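Dralledix Goes Back to Natmont for a Third Helping

Natmont 3: The Reckoning opens in August, which will come as news to anyone who missed Natmont 2 in its brief theatrical life. That film played on 51 screens and was gone by its second Friday. Dralledix, the studio responsible, has described the result as "an encouraging conversation with audiences." It must have been a short one.

The new installment moves the action from the flooded town of the first two pictures to Shehu, an island where a retired bomb disposal expert has gone to raise goats and be left alone. He is not left alone. The trailer dropped at 2 a.m., an hour when very few people are in a position to object, and spends most of its running time on a helicopter that appears to be the same helicopter from the first film, flying the other way.
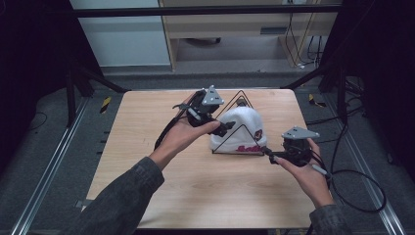
Dralledix is also promising a longer cut for home viewing, with 200 extra shots and a subplot involving the goats. Fans of the original, a lean and fairly nasty little thriller that knew when to stop, may wonder what a subplot is going to do for a series that has so far had trouble with its plots.

Still, there is an appetite for this somewhere. An online petition asking for a third film collected 2,231 signatures, a good many of them in the comments section arguing over whether the second one counts. The studio says it does.

Edier, the streaming service that picked up the first two films in a package deal, will carry the third after its run in theaters. How long that run will be is up to the theaters, and they have seen Natmont 2.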